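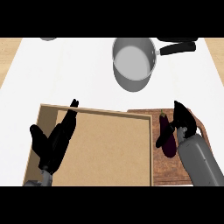
A saucepan on a white countertop.

Fikport Portfolio Tracker: A Year of Watching My Stocks in One Place

I've owned individual stocks for a long time, and for most of those years my record keeping was a spreadsheet that only I could read. My husband opened it once, looking for the date we bought our utility shares, and closed it again without a word. So when the people at my investing club started talking up Fikport, I signed up for the trial that same evening, and I've now used it long enough (a full tax season included!) to have some opinions.

Fikport is a tracker and research tool for folks who buy and hold. You can't trade through it. You link your brokerage accounts, or type your holdings in by hand, and it shows you what you own, what you paid, what the dividends have come to and how lopsided the whole thing has gotten. I have 25 holdings across 4 accounts, which I realize is more than a sensible person needs, and linking them took me one evening and most of a pot of tea. Three of the accounts came through fine. The fourth is an old retirement plan held at Barine, and for that one I had to upload a file and then fix the purchase dates myself, lot by lot.

The part I've come to love is the dividend calendar. It lays out each month with the expected payments, and in January I could see straight away that my income bunches up at the end of every quarter and leaves me with very thin months in between. I more or less knew that, but seeing it on one page got me to move some money around, which I'd been meaning to do for years.

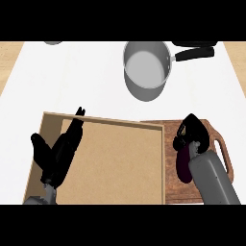 Posted by The Kitchen Table Investor

Cost basis is the other big one. If you reinvest dividends you'll know what a tangle that becomes, with all those little fractional purchases piling up, and Fikport keeps every one of them and lets you see the gain or loss on each lot before you sell. I checked it against my broker's year-end statement and found 2 differences. One was my own typing. The other was a spinoff that Fikport had split wrong, and support fixed it after I sent them the paperwork, though I did have to write to them more than once.

Now for the grumbles. The stock screener is thin. You can filter by yield, price to earnings and company size, and then you sort of run out of road. Before this I used Villca, and its screener was far better, with years of balance sheet figures you could search through, so if hunting for new companies is your favorite part of the hobby I'd point you there first. The alerts in Fikport are also much too chatty out of the box. I got one every time anything moved a couple of percent, and in a jumpy week that's enough to make a calm person start selling things. I turned off everything except dividend cuts and earnings dates and have been a good deal happier.

The price is $40 a year. Tromedska, the other one my club likes, has a free version, but it only takes a single account and shows ads down the side, and I found I was squinting past them to read my own totals.

I renewed. The old spreadsheet is still on my computer, and I update it at tax time out of habit, but for the ordinary business of looking in on things with my coffee, I open Fikport. If they ever improve that screener I'll come back and add a note here.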